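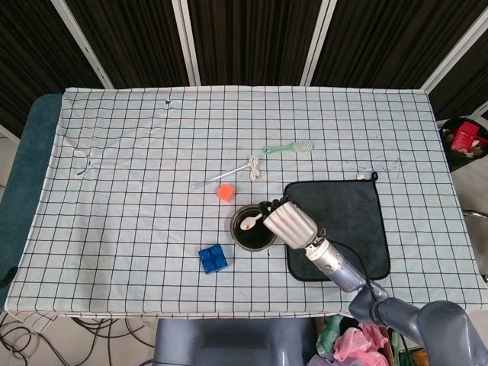 生活動作学習室「カルタ」整備事業 中間進捗報告書

提出先：ルロウ生活支援基金 助成事業担当
提出者：一般社団法人クラレル 事業責任者 パヴィトラ・ムルティ（Pavithra Murthy）
対象期間：4月から中間期末まで

1．事業の概要
本事業は、退院後または転居後に一人暮らしを始める方を対象として、身の回りの小物を分類し、所定の場所に戻す動作を繰り返し練習する場を設けるものです。貴基金の助成により、当法人が運営する学習室「カルタ」（Kartha）の一角を卓上整理の練習区画として整備いたしました。当期は、区画の設営、教材とする日用品の選定、手順書の初版作成および試行を主な業務としております。

2．設営の状況
練習区画の中心となる卓には、淡い青白色の地に濃紺の格子柄が入った布を掛けております。格子の升目は物を置く位置の目安として使用でき、口頭で「一升右へ」と伝えるだけで位置の修正が可能です。布の周囲は白い縁取りとなっており、卓の端に近づき過ぎた物に気付きやすいとの意見が職員から寄せられました。
卓の奥には白い支柱と濃色の縞柄の幕を配し、隣の相談区画との仕切りといたしました。視線が卓上にとどまりやすくなった一方、夕方は手元がやや暗くなるため、照明の追加を検討しております。
布については、しわと汚れが課題です。折り目が残っているほか、格子の上に灰色がかった染みや黒ずみが認められます。小さな物は布のしわに沿って向きが変わることがあり、次期には替えの布を用意し、定期的に洗濯と交換を行う計画です。

3．教材の選定
教材は、用途も材質も異なる小物を少数ずつ組み合わせる方針を採りました。種類ごとに揃えた教材では、利用者が色だけを手掛かりに分けてしまう傾向が前年度の試行で見られたためです。現在の基本の組は次のとおりです。

・薄緑色のプラスチック製の櫛
・小さく束ねた白いケーブル
・白く細い棒
・角に丸みのある橙色の小さな立方体
・銀色の縁の付いた暗色の丸い金属製の鍋と、白い小さなスプーン
・青い玩具ブロック
・黒い縁取りのある濃い灰色の四角い布

櫛は歯の向きがあるため、収納時に向きをそろえる練習に用います。ケーブルは束ねた状態で提示し、形を崩さずに移動させることを課題としました。細い棒は格子柄の上で見落とされることがあり、探す練習の教材としても有効と考えております。
鍋とスプーンは一組として扱います。スプーンを鍋に入れた状態から始め、両者を同じ場所に片付けるか、別々にするかを利用者自身に決めていただきます。正解を定めない課題であり、判断の理由を職員が聞き取って記録します。
灰色の布には白いタグと黒い吊り輪が付いており、広げて置く、畳む、吊るすという複数の扱い方を一枚で練習できます。吊るす練習に必要なフックは未設置で、次期の整備項目に含めました。
立方体とブロックは、日用品に交ざった「行き先の決まらない物」の役割を担います。ご家庭の片付けで手が止まるのはこの種の物であることが多く、仮置きの場所を決める手順を設けました。

4．試行の実施状況
当期の試行は延べ77回実施いたしました。一回の練習は、説明、配置の確認、分類、片付け、振り返りの順に進めます。振り返りを除く作業時間は利用者に委ね、終了を急がせないことを職員間で申し合わせております。
開始時の配置は、卓の中央付近に物同士の間隔を空けて置く形を標準としました。重ねて置く配置も試みましたが、初回の利用者には負担が大きく、2回目以降に限って用いることといたしました。
利用者からは、「自宅の机に近い散らかり方で練習しやすい」との評価のほか、「布の模様が細かく感じられ、目が疲れる」とのご指摘もいただきました。後者を受け、無地の布を選択できるよう準備を進めております。

5．手順書および記録様式
手順書の初版は7章で構成し、職員向けの声掛けの文例を添えました。記録には当法人の様式「ジネント」（Jinent）を使用しております。従来の所要時間欄を縮小し、迷った物とその最終的な置き場所を記入する欄を拡げました。これまでに約200枚の記録が蓄積され、分類の途中で置き場所を変更した例の整理に着手しております。

6．経費の執行
経費は概ね計画どおりに執行しております。教材費では、櫛およびブロックの追加分として3000円を消耗品費に計上いたしました。費目間の流用はございません。照明の追加については、見積書が整い次第、別途ご相談申し上げます。

7．課題と次期の予定
第一に、職員による声掛けの差が挙げられます。同じ教材でも、先に物の名称を伝える職員と、利用者の発話を待つ職員とがあり、記録の比較が難しくなっております。手順書の改訂に合わせ、職員研修を行います。
第二に、片付け先となる容器の不足です。現在は相談区画の備品を一時的に借用しており、専用の浅い箱と仕切りを整える必要があります。
次期は、替え布、吊り下げ用フックおよび収納容器の整備を先行し、その後に手順書第2版の試行へ移行いたします。改訂版の手順書と記録の集計表は、期末報告書に添付して提出いたします。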